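Drovham Neighborhood Pantry
Progress report to the Quezada Fund
Jan 16, 2025

You asked us to keep this to one page and to be frank. We can manage one of those and will try for the other.

The grant paid for two things: a walk-in cooler and a year of Saturday opening hours. The cooler is in. It came with a manual in four languages, none of which mentions that the door opens outward into our only hallway. We have since moved the coat rack, the notice board and the bench, and the door now swings freely as long as no one is sitting down. 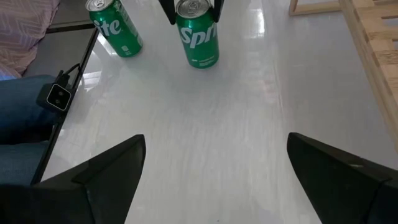
Saturday hours began in April and have held ever since, apart from the 2 Saturdays when the street was closed for the water main. We handed out 1,578 boxes on Saturdays through the end of December. The proposal promised fresh produce in every box, and we have mostly kept that promise, if you are willing to count onions as often as we do. Donated drinks remain a sore point. People are generous with soda, the two green Sprite cans on the white tabletop being typical of the genre, and less generous with milk. We accept both and put the soda out separately so that it doesn't take up room in the boxes. Our draft donor leaflet says "please consider milk" in letters that grew larger with each revision.

Deliveries have been the hard part. Gadach, the wholesaler named in the proposal, dropped its Friday run to our side of town over the summer, with a polite letter and very little notice. We now buy from Skastier, who cost more per crate and arrive at dawn. The price difference came out of the printing line in the budget, which explains why the leaflet is still a draft.
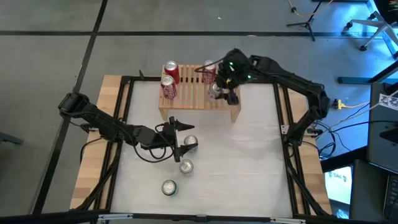
On the subject of dawn: the key-holder arrangement in the proposal assumed that someone would be happy to unlock the building before sunrise. This was optimistic. We have moved to a rota of 12 people, each of whom is unhappy only occasionally.

The intake form is down to a single side of paper. The old one asked for household income in three different places, and the answers rarely agreed. Lines move faster, and fewer people leave before they reach the front. We would like to claim credit for the redesign, but mainly we crossed things out.
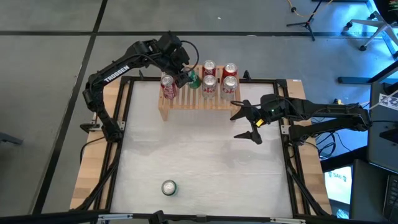

Will the money last until the end of the grant period? It will cover the Saturday hours in full, but the cooler's electricity is running ahead of the estimate and we expect to pay the last two months of it from our own reserve.

We are not asking for more on that account. We are asking to move what remains of the shelving line over to electricity. The shelves were donated by a shoe store that was closing, and they work well for anything shaped like a shoebox.
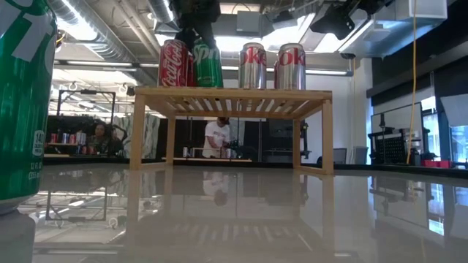 Between now and the final report, we plan to settle a fixed price with Skastier, finish the leaflet, and get a second quote for rehanging the cooler door. The first quote was for more than the door. The line-by-line spending sheet is attached, along with receipts, including one that went through the wash and has been copied out by hand underneath.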